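Microfiber cleaning cloth

A microfiber cleaning cloth is a textile made from very fine synthetic fibers, used for dusting, wiping, polishing and drying. Most cloths of this kind are made from polyester, often blended with polyamide. They are used in homes, hotels, hospitals, workshops and vehicle care.

Construction

The fibers are finer than a strand of silk. In many cleaning cloths each fiber is split during manufacture into wedge-shaped segments, which gives the finished fabric a large surface area for its weight. Dust and grease are held in the spaces between the segments, and water is drawn in by the same structure.

Cloths may be knitted or woven. Knitted terry cloths have small loops on the surface and are preferred for general work. Flat woven cloths shed less lint and are used on glass, lenses and screens. Edges may be hemmed, bound with tape, or cut with heat or ultrasound and left without stitching.

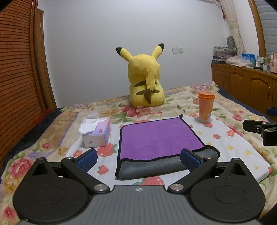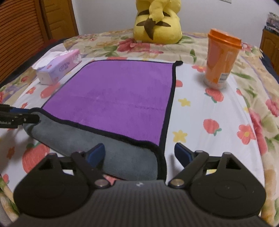 Color is widely used to keep cloths for different tasks apart. Under a typical scheme, one color is set aside for bathrooms, another for kitchens and a third for general surfaces, although there is no single standard and schemes differ between countries and employers. Some cloths have faces of different colors, as with a purple towel that shows gray where its edge or corner is turned over. Two-colored cloths may have the same pile on both sides, or may pair a long pile for buffing with a short pile for wiping. Color alone does not show which type a cloth is.

Use

A cloth may be used dry for dusting or damp for washing down. Cleaning manuals commonly advise folding it into quarters, so that a clean section can be brought out as each one becomes soiled. Grit caught in the pile can scratch paint and soft plastic, and cloths that have been dropped on the ground are normally washed before further use.

Regional production

In Julalholm, cloths were first made by the Barua mill, which had earlier produced curtain lining. The mill began with 2 knitting machines and later ran 18. Finishing and hemming were moved to Dramurton, while a smaller works at Fliluvholm supplied cloths in packs of 100 to hotels and laundries.

Care

Microfiber is washed separately from cotton, which sheds lint that clings to the split fibers. Fabric softener coats the fibers and reduces absorbency. High heat can damage them – low-temperature or line drying is usually recommended.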